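Course Materials > Automation and Work > Handouts
Search this site Go

Handout 6: Can Machines Put the Groceries Away Yet?

Read before the October lab. Bring the grasp worksheet from Handout 5.

6.1 Scope

This unit looks at one family of chores: moving packaged goods from one place to another and leaving them in a usable order. At home the chore is unpacking a bag into a cupboard. On a shop floor it is facing shelves or filling a kit tray. The motions are close to the same. What differs is the allowed error, the time allowed per item, and how much the surroundings change from one run to the next.

We use canned food as the standard load. Cans are rigid, nearly uniform in shape, and hard to damage at low speed. A system that can't handle cans will not handle bread or eggs.

6.2 Seeing the can

A camera mounted high and pointing down gives good position in the plane of the table and poor information about everything else. A can seen from above is a circle with a rim. Its label is on the side. Two cans of equal diameter and different contents give almost the same view, and bare metal adds glare, which shifts with the arm's own shadow. 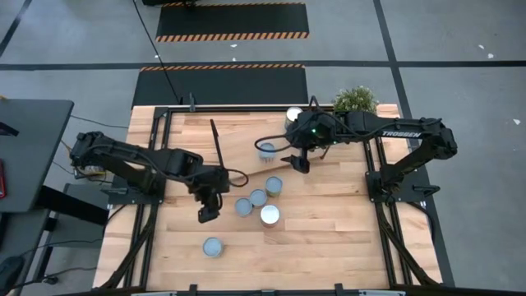

Clearance is the second problem. A parallel gripper needs room for a finger on each side of the object. With cans standing close together, the planner has three options: approach from an angle where both fingers fit, push one can away first, or grasp the rim from above with one finger inside the lip. The rim grasp works only where the lip is deep enough for the fingertip. Pushing is reliable on a smooth table and much less so on a shelf, where the can may meet a wall or an edge.

Two arms sharing one table add a third constraint. Each arm is an obstacle to the other, and so are its cables. The simple fix is to split the table into zones and lock the middle one while either arm is in it. This costs time. In the Flarberg exercise, students compare zone locking with joint planning on the same 140 recorded picks.

6.3 Reading the label

Sorting by contents needs a side view. Label reading fails in predictable ways: the name wraps around the can and only its first letters face the camera, a nearer can covers most of the label, or the product name is set in decorative lettering that a text reader handles badly. Color and artwork are often better cues than text. A drawing of a fruit survives partial cover better than a word does.

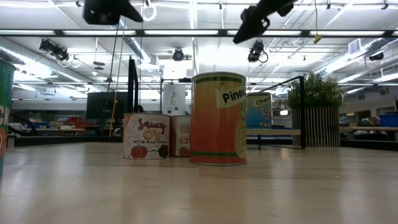

When the name can't be read in full, the system may guess from the visible part, turn the can, or ask for a second view. The Sorard method scores all three by expected time. Turning a can takes longer than a second view but gives a firm answer. Guessing is fastest and is acceptable if a wrong guess is cheap, as in a home cupboard. It is not acceptable in a stockroom where labels decide what gets shipped.

6.4 Where things stand

For a fixed table, known cans and steady light, the task is within reach. The Benedetti problem set uses a log of 600 attempts, in which most failures came from poor clearance and few from dropped cans. Changing the table height by 20 mm without recalibrating raised the failure count sharply.

For an ordinary kitchen the answer is still no, for three reasons to be taken up in lecture: doors and drawers, soft packaging, and recovery after a mistake. A person who knocks over a can sets it upright without a pause. Most current systems need a separate routine for it, or stop.

6.5 Work for the lab

a. Using the Sesgate data (3,000 labeled views), report how often the product can be named from half the label.
b. Sketch a grasp order for a tight group of four cans. State which can goes first.
c. Write one paragraph on what your order assumes about the neighboring arm.

Tagged: manipulation, chores, handouts

This site uses cookies to remember your settings. Accept Manage preferences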